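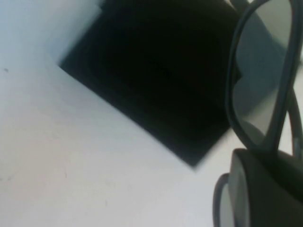
Household Care Skills – Session 5
Small things on the table: glasses, trays and wiping down
Notes by Iara Durán, Illdale Adult Learning

Carried over from last time: bring your own cloth. Two of you used the tea towel again. Please don't.

What we're covering
Tabletops, esp. white ones. Where small personal things go while you clean. Spectacles – handling, washing, storing. Trays and shallow boxes as a "parking place". Short practical at the end, in pairs.

1. Clear before you wipe

Don't wipe round things. Everyone does it and you get a grubby outline of whatever was there. Lift, wipe, put back, or lift and park on a tray.

Order we use in this course:
Glasses and phones first
Then paper
Then trays, boxes, anything with a flat bottom
Crumbs last, into the hand or a dustpan, not onto the floor

Glasses go first every time. A lens gets scratched in a second by a tray being slid across. Slid is the word to watch. Pick trays up, both hands. Grit gets under the base and you've drawn a line across the table that no amount of rubbing will shift.

Nélida Lagos asked whether felt pads help. Yes on a tray that lives on the table, as long as they're checked. A pad with grit stuck in it is worse than no pad.

2. White surfaces

Matt white shows grease as dull patches, and scuffs as thin grey marks. Get down low and look along the surface towards the window. Looking straight down you'll miss half of it.

Smudges: damp cloth, drop of washing-up liquid, then a second cloth with plain water, then dry. Three cloths if you have them.
Scuffs: try the above first. If still there, a little bicarb paste, fingertip only, test in a corner. Stop if the patch goes shiny – that's the finish going, and you can't put it back.
Specks: check wether it's dirt or a chip before you go at it. Fingernail over it gently. Dirt moves.

We use Purent in the practical room as that's what's in the cupboard. Any mild washing-up liquid will do at home. No bleach on tabletops, no scouring pads, I don't care what your mum did.

3. Spectacles

Someone else's glasses are not an ordinary object. If it's a client's home, ask before you touch them. If they're out of the room, move them once, to one place, and tell them where. Wenceslao Mansilla's story about the windowsill – remember it.

Picking up: by the bridge or with a hand on each arm. Not by one arm, it loosens the hinge.
Putting down: arms folded, lenses up. Or arms open, upside down, resting on the top of the frame. Never lenses down on a table, however clean it looks.

Washing:
Rinse under a lukewarm tap first, to float the grit off
Tiny drop of washing-up liquid on the fingertips
Both sides of the lens, nose pads, along the arms
Rinse, shake
Dry with a clean cotton or microfibre cloth

Not kitchen roll. Not your jumper. Hot water can spoil coatings, tinted lenses included. Fabric softener in the wash leaves a film on the cloth, and then on the lens, so wash lens cloths seperately.

Dark frames get lost on dark things. A black tray is smart but black glasses vanish in it, and for anyone with poor sight that's the whole morning gone. Line it with something pale, or park dark frames straight on a light top well back from the edge.

4. Practical – 16 minutes per pair

One clears, one watches and makes notes, then swap. Damián Farías has the sheet with the pairs on. Table must be dry before anything goes back. Put things back where they were, facing the same way. For some clients that matters more than the cleaning.

Watcher notes down:
Anything slid
Any lens touched with a finger
Cloth folded or scrunched (folded please)
Anything put back in a different place

Written bit
300 words on a table in your own home: what lives on it, what ought to, what you'd change. Hand in to me or to Josefina Tapia at the front desk. Handwritten is fine.

Reading
Course booklet p. 37, the part on personal belongings. Skip the box on polish, it's out of date.

Next session – drawers. Bring a shoebox lid.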